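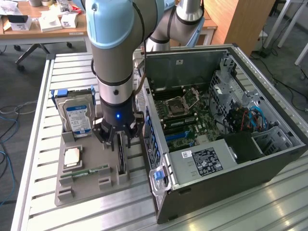
By the Turent workshop reviewer

Turent opened its workshop for an afternoon in July, and I went to see the Handis cell, a robot arm set up to work on desktop PCs. The demonstration started at 2 and the room was full.

The tray impressed me most. Hard drive, processor and memory each have their own slot, and the tower lies open on its side next to it.

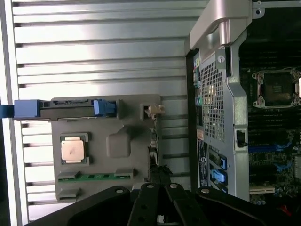
Words and testing notes: Turent workshop reviewer

Handis has a wrist camera as well as a fixed one, and visitors could watch both views. The close view is sideways, so it takes some getting used to. Screw heads and small connectors show up well — I would still want a larger monitor. 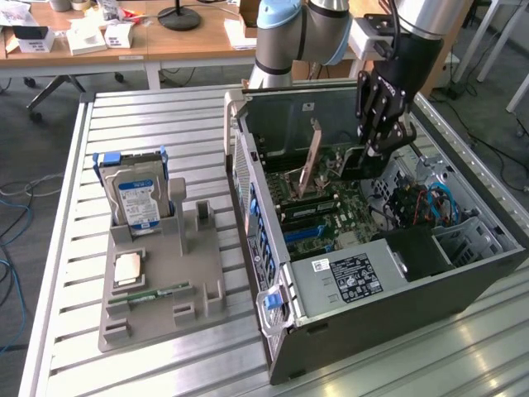

Review by the Turent workshop reviewer

Space is tight inside the case. The two fingers have to go down beside an upright card, with the drive cage and its cables not far off. I saw a Rennie cell at Dermont last year and that one had a bulkier gripper. Handis looks the better fit for this sort of job.

My complaints are the 102-page manual, which badly needs an index, and the lack of a smaller tray. Three stars out of five for the paperwork, four for the cell.
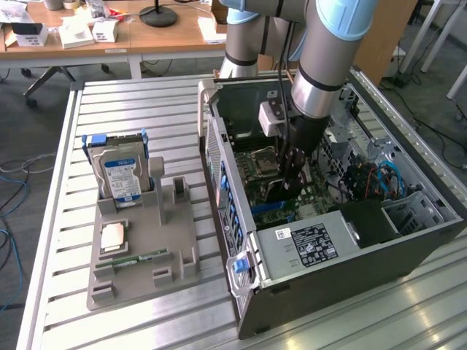 The Handis gripper over the processor socket, Turent open day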